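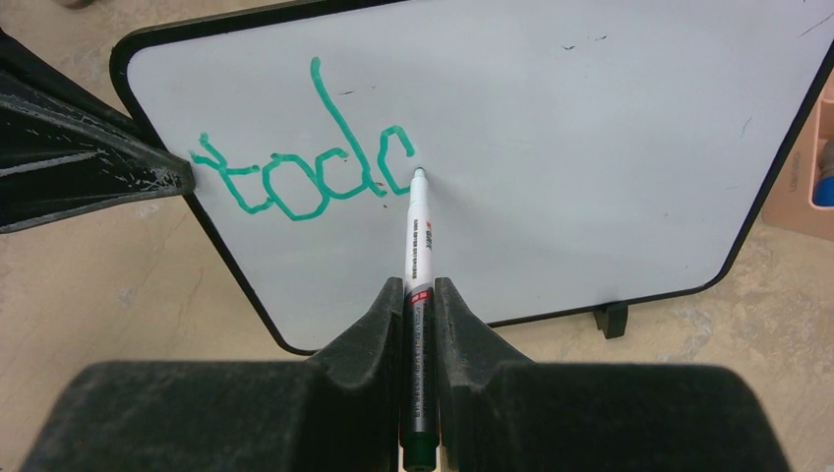 Je reçois toujours les mêmes questions depuis que j'ai parlé de Zoubi sur le forum de l'atelier, alors je les regroupe ici, ce sera plus simple pour tout le monde (et pour ma boîte mail !). Dernière mise à jour : 30 janvier.

## C'est quoi, Zoubi ?

Mon bras robot. Je le bricole depuis octobre, moitié chez moi, moitié à l'Urneck, l'atelier partagé où je loue un bout d'établi. Une pince à deux doigts, une petite caméra près du poignet, et beaucoup trop de câbles. En ce moment je lui apprends à écrire au feutre sur un tableau blanc.

## Pourquoi des lettres aussi carrées ?

Parce que je découpe chaque lettre en petits segments droits, et que je n'en ai pas mis beaucoup. Un « o » devient vite un hexagone. J'ai essayé avec des courbes plus fines, mais le bras tremblotait à chaque point de passage et c'était encore plus moche. Guilan Jia m'a passé un bout de code pour lisser tout ça, je ne l'ai pas encore branché.

## Il sait écrire quoi ?

Des mots courts, en minuscules. « todo » est mon mot de test : deux fois la même lettre, une barre, une grande hampe, on voit tout de suite ce qui cloche. Et ce qui cloche chez moi, c'est souvent la fermeture du dernier « o » – sans elle on lit « todc », et je l'ai entendue, la blague !

## Quel feutre utiliser ?

Un feutre effaçable ordinaire, à corps bien droit. Évitez les modèles ventrus, ils pivotent entre les doigts dès que la pointe accroche. Je le serre à la verticale et je refais le zéro de la pointe à chaque changement de feutre. Oui, à chaque fois. J'ai sauté l'étape un soir et je l'ai regretté.

## Comment tu règles la pression ?

Au pif, au début ! Maintenant je descends par petits pas jusqu'au contact, puis j'ajoute un poil. Si le trait s'épaissit d'un côté du tableau et s'amincit de l'autre, c'est que le plan est mal mesuré : reprenez trois points bien écartés et recalculez. Henrique Lobo a mis un ressort derrière le feutre sur sa machine, et je pense que je vais finir par le copier.

## Il faut fixer le tableau ?

Il vaudrait mieux, oui. Je travaille par terre, c'est pratique pour la place, mais un tableau qui glisse d'un millimètre au milieu d'un mot et les jonctions ne tombent plus en face. De la pâte adhésive sous les pieds, ça dépanne bien.

## Ça prend combien de temps pour un mot ?

Quelque 45 secondes pour quatre lettres. Je pourrais aller plus vite, mais j'aime bien avoir le temps d'attraper l'arrêt d'urgence.

## Tu partages les fichiers ?

Les pièces imprimées, oui, demandez-moi. Le code, quand j'aurai enlevé mes 17 fichiers « test_final ». Soledad Barajas a promis de relire la doc de montage, donc ça avance.

## On peut venir voir ?

Avec plaisir, passez à l'Urneck ! Prévenez avant, par contre, je ne sors pas le bras à chaque fois. Et si vous avez un feutre vert d'avance, je suis preneur.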